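Colley Pantry and Laundry List – README
Household items, their usual places and how they are put away
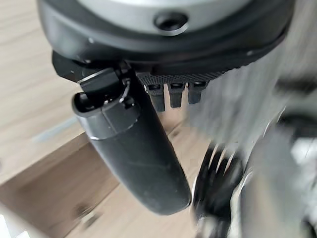 Where do things go when they have no listed place?
On the bottom shelf of the laundry, to the left of the door. Anything left there gets a place in the list at the Sunday tidy or goes to the op shop box.

What the list covers

The list has 284 entries from two rooms of the house at Colley, the pantry and the laundry. The kitchen has its own list, kept by Godfrey Kashindye, and the two share the same column names so they can be joined. The garage was left out after the first draft.

Files

items.csv – one row per item or set
places.csv – the 17 storage places, with a short name for each
routine.txt – the order of work for a normal tidy
changes.txt – what was moved and why

Columns in items.csv

name: the everyday word for the thing (tea towel, colander, peg basket)
place: a short name from places.csv
group: food, cleaning, linen, tools or other
set: yes if the pieces are stored together
note: free text, often blank

Sets are a single row. A muffin tray and its spare liners are a set. Jars and lids are not, as the lids live in a drawer of their own. Colour is only given where two things would otherwise have the same name, such as the grey bucket and the blue bucket.

Order of work

Clear the floor first, then the bench, then the shelves from the top down. Tins go in with the oldest at the front. Tea towels are folded in thirds and stacked with the fold facing out. The whole routine takes 70 minutes if the linen is already folded.

Known problems

The label "Oltport" in places.csv is the tall cupboard that came from the Oltport house. It should be renamed, but the kitchen list uses it too.
4 rows have no group. They are all bits of hardware for the clothes airer.
Spelling of "doona" and "quilt" is mixed. Search for both.
Shelf names changed in February. Older copies of the list will not match.

Changes and contact

Send corrections to Birger Björklund with the item name and the place as it is now written. New items are added at the end of the file and sorted later.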